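The network met again in August, this time in the small town of Branosia, to speak about sexual health and the rights of migrant women. Zubaida Farooqui opened the session on home care workers, many of whom cannot visit a clinic without asking their employer first.
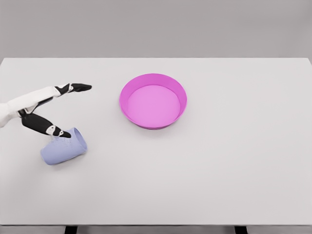

Willy Van Loon presented the results of the Sotonura survey, for which 300 women were interviewed in two languages. The discussion after it was long – and sometimes heated – especially on the question of who should pay for interpreters. Shagufta Durrani asked that the full report be sent to all members before the next meeting.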